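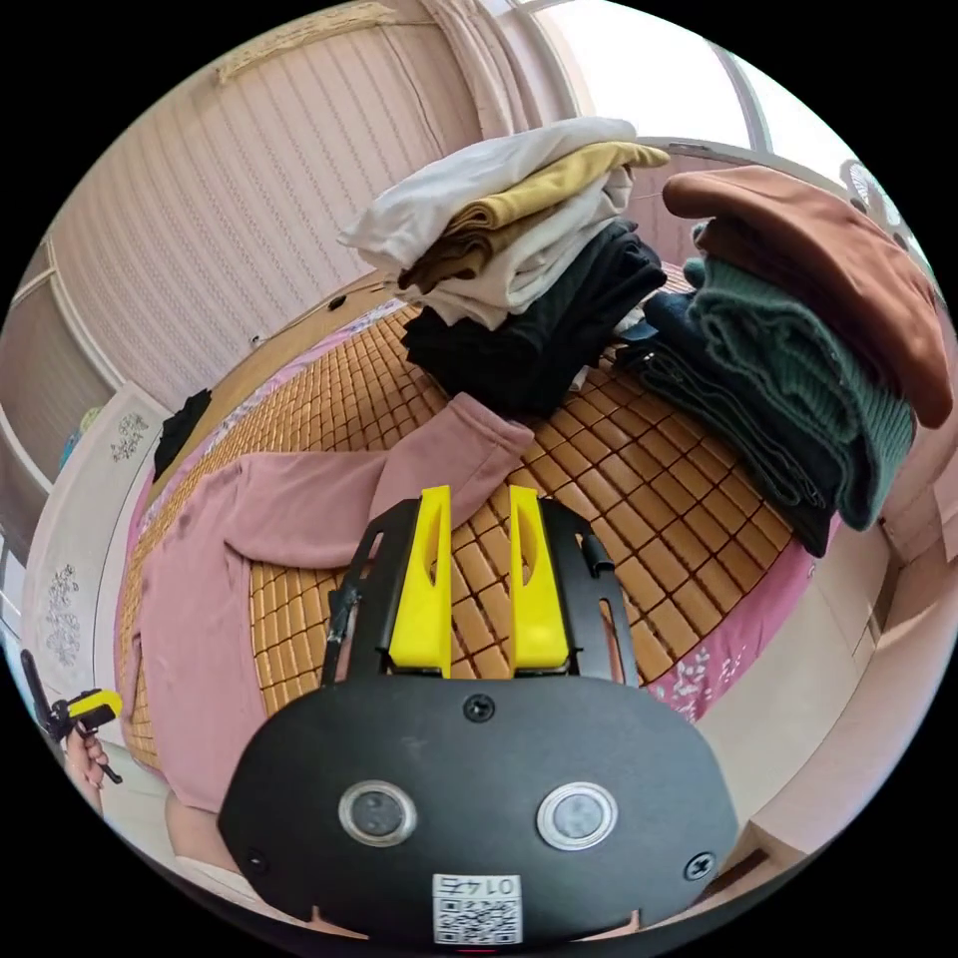

Verora Handheld Tools Group, bench notebook

August 24, 2026
Entry: H. Yu. Read by: L. Bai

Fault: unit 014 loses finger width partway through folding sessions. Tracking and video stay good. The width channel freezes at its last value and the recorder raises no alarm, so the operator carries on.

First noticed by Kaiwen while replaying a garment session. The fingers close on a sleeve in the video and the width plot stays flat. The freeze starts at 373 s and lasts to the end of the file, 507 s. Everything after 373 s is unusable for training. The first part is kept.

Checked so far:

- Yellow fingers move freely over full travel, no rubbing against the upright arms.
- Housing screws tight.
- Swapped the battery with the Halley spare. No change.
- Reflashed firmware from the Grajales build. No change.
- Cable to width sensor: wiggled at the connector with the plot open. Dropout on the second try, repeatable after that.

Opened the housing. The connector latch is seated on one side only. Cable has no slack when the fingers are fully open, so each full opening pulls on the loose side. Guoqing thinks the cable was routed on the wrong side of the screw post at the last rebuild. I agree, the jacket has a flat spot where the post would press it.

Rerouted, reseated, added a dab of hot glue on the latch. Ran 122 open/close cycles on the bench, no dropout. Bench cycles are gentler than pulling on knitwear, so this does not close the fault.

Software side is the bigger problem. The recorder repeats the last good width when packets stop and writes it with a fresh timestamp. A dead sensor looks the same as a hand holding still. Hongmei is changing it to write an empty value and beep after 4 missed packets. Until that is in, replay the width plot after every session, before the clothes are put away.

Open:
- Repeat the folding session with 014, full length, sweaters included.
- Check routing on the other units from the same rebuild.
- Search old Ivimard files for flat width stretches. Kaiwen has a script half written.
- 014 keeps its red tag until the repeat session passes.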